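We use cookies to keep this site running and to see which pages are read. By continuing to browse you accept this. Manage settings

2018-09-18
By the consumer desk

Matov says its new kettles will last 20 years. Its guarantee lasts two

Appliance maker Matov has announced that every kettle it sells from November will carry a "20-year life" badge on the box. It is a bold number for a product most households replace without a second thought, and the small print does not do much to back it up.

The badge, according to the leaflet sent to shops, refers to "design life under typical use". Typical use is set at two boils a day. Anyone who makes tea in an office, or lives with other people, may want to stop reading there.

The guarantee stays where it was, at two years. It does not cover limescale, the lid hinge or the switch. Those happen to be the faults most often named by buyers in a survey of 2,632 kettle owners published last spring by the repair charity Goletti. Only 17 per cent of those asked had kept a kettle for longer than six years, and the survey did not ask which make they owned, so it tells us little about Matov in either direction.

The company says its figure comes from tests at its Trollasura plant, where kettles were filled, boiled and emptied over and over. It has not said how many were tested, how many failed, or what kind of water went into them. We asked for all three and were sent the leaflet again. 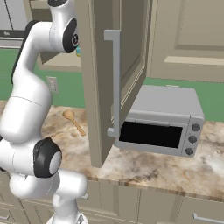

Fagundes, the retail chain that will stock the range first, replied that its shops would not be repeating the 20-year claim at the till, and that staff had been told to point customers to the written guarantee instead. Asked whether it believed the number, the chain said it was a matter for the maker.

There is also the question of parts. Matov promises that spare lids and filters will be on sale for "up to 20 years", a phrase that would be met just as well by stopping next summer. No price list has been published. The base, where the electrical contacts sit, will not be sold separately at all, so a kettle with a worn base would have to be thrown away whatever state the rest of it was in.

None of this means the new kettles are bad. They may be very good — the old ones were decent enough and pour without dribbling. But a promise about 2038 is cheap to print, and a longer guarantee would have cost money.

The range starts at the same price as the one it replaces. Matov says test results will be published "in due course". It gave no date.

Get our weekly round-up of consumer news by email. Enter your address to sign up. You can unsubscribe at any time.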